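Search the list archive Go

Re: [bench] Sorting small parts before assembly

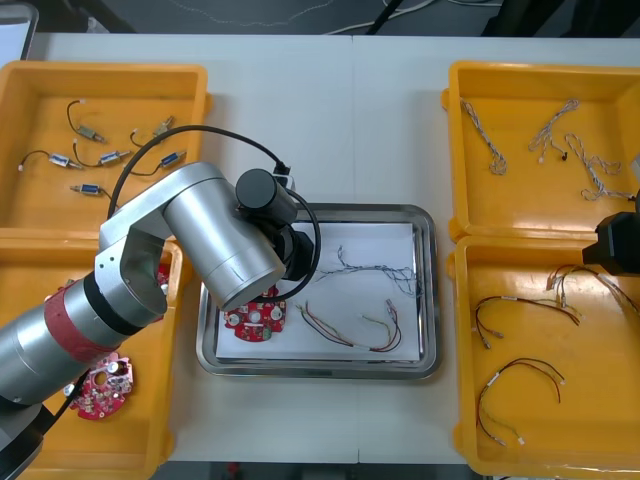
PLIVDALE, April

I switched to shallow trays on our bench last month and the layout has settled down enough to share. Four yellow plastic trays, two on each side, and a steel one in the middle for whatever is being worked on. The steel tray gets a sheet of white paper in the bottom. Change the paper when it gets marked up.

On the left, the parts with wire leads go in the upper tray and the round red boards go in the lower one. I keep those two apart so the leads don't drag across the boards. The leads are short, but the white connectors on the ends still catch on each other if you pile the parts up. Six in a tray is comfortable. I wouldn't go much higher.

On Friday someone wrote:

> We get bags of 300 from Gilo and tip them straight
> into a deep bin. By the end of a shift the wires are
> in a knot and we lose time pulling them apart. Does
> anyone use dividers? Matubbar sells a set of 3 but
> they look too narrow for ours.

I tried dividers at the Flikwood shop and went back to open trays – the leads hooked over the walls. Leave the bag closed, take out a few at a time and lay them down singly. Refill when the tray is nearly empty.

Does anyone have a good way to label yellow plastic? Tape peels off mine.

Contact the list owner | Copyright Plivdale Bench List | Back to top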